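怎样读懂一份国际协定：写给普通读者的慢读法

常有朋友跟我说，新闻里一提到什么条约、什么协定，就觉得那是外交官的事，自己插不上嘴。其实不用怕！泡一壶茶，留出一个晚上，照着下面的步骤慢慢来，你会发现原文比评论好懂得多。我就拿《纳尔斯卡协定》（Nalska）来讲，正文加附件一共149页，听着吓人，真正要细读的没有多少。

第一步，先找签署方和生效条款。签了字和已经生效是两回事，德鲁斯特蒙特（Drustmont）九月就签了，议会却迟迟没有批准，很多报道偏偏把这一层略过去了。

第二步，翻到“定义”那一条，把每个术语抄在纸上。“核查”“查访”“通报”，平时说话混着用也无妨，到了协定里各管各的事。 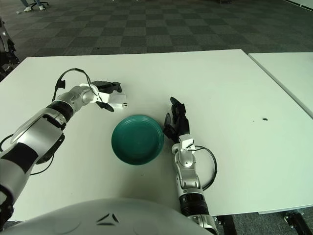
Flora MacLeish留言说，她读的时候习惯先看附件，因为期限和数量多半藏在那里，正文里只有一句“按附件办理”。我试过，这个办法很好，不过头一回读的朋友还是先看定义稳妥些，不然附件里的词容易会错意。

第三步，用两种颜色的笔，把“应当”和“可以”分别划出来。前者是义务，后者留了余地，划完以后谁答应了什么，一眼就清楚了。

第四步，看争端怎么解决、怎么退出。纳尔斯卡规定退出须提前100天书面通知，通知期内义务照旧，所以哪天再听见有人说某国“已经退出”，记得先数数日子。

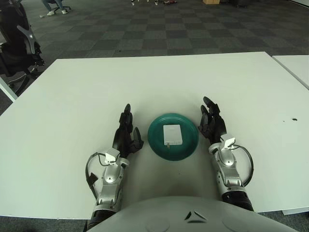
图2：桌上的绿色盘子和白色小盒

最后，再回头读一遍当初让你起疑的那篇报道，把对不上的地方记在页边，下次接着查。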